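The Cleaner Under the Sink

For most of the last century, people in Sidton washed their kitchen tables with whatever they washed the dishes with. The spray bottle came later, and it came with a different one for each job. By the time Reet Ķēniņš cleared out her mother's house on the east side of town, the cabinet under the sink held 37 bottles, and most of them did close to the same thing.

Ķēniņš had worked in the mixing room at Tendale, a small maker of cleaning products, for 20 years. She knew what was in most of the bottles without turning them around.

"Water, a little soap, something to make it smell like a lemon," she says. "The glass one has alcohol in it. The oven one you should respect."

She now teaches a free evening class at the Arsenault library on how to keep house with fewer products. It starts at 7 p.m. and runs until people stop asking questions. In May the room was full, and the questions were mostly about wood.

Wood is where people go wrong, she says. A tabletop with a hard clear finish can take a damp cloth and a drop of dish soap. An oiled or waxed one needs less water and a quick wipe dry. Vinegar, which many people use on everything, can dull a finish over the years. It also eats into marble and should never be mixed with bleach.

Her second point is about time. Most all-purpose sprays are wiped off a few seconds after they land. A product sold to kill germs has to stay wet on the surface for as long as the label says, which may be several minutes. Dirt should come off first.

"People read the front," she says. "The part you need is on the back, in small print."

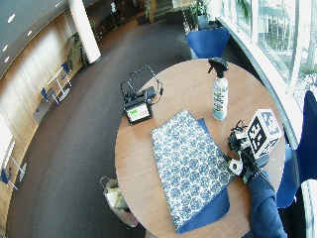 A spray bottle and a patterned cloth on a round wooden table.

Cloths get a full half hour of the class. Ķēniņš likes old cotton, cut to the size of a hand towel and washed hot. Fabric softener leaves a coating that makes a cloth push water around, so she leaves it out. She keeps 2 piles, one for the kitchen and one for the bathroom, and they never trade places.

Stores have begun to notice that some shoppers want less. Lasetti, a hardware store on the main street, put in a refill counter last fall. Customers bring an empty bottle and pay by weight. The counter sold 1,001 refills in its first winter, and dish soap made up more than half of them.

Ķēniņš's own cabinet holds dish soap, baking soda, a bottle of glass cleaner and a box of washing powder. She still has her mother's oven cleaner, unopened, on a high shelf in the garage.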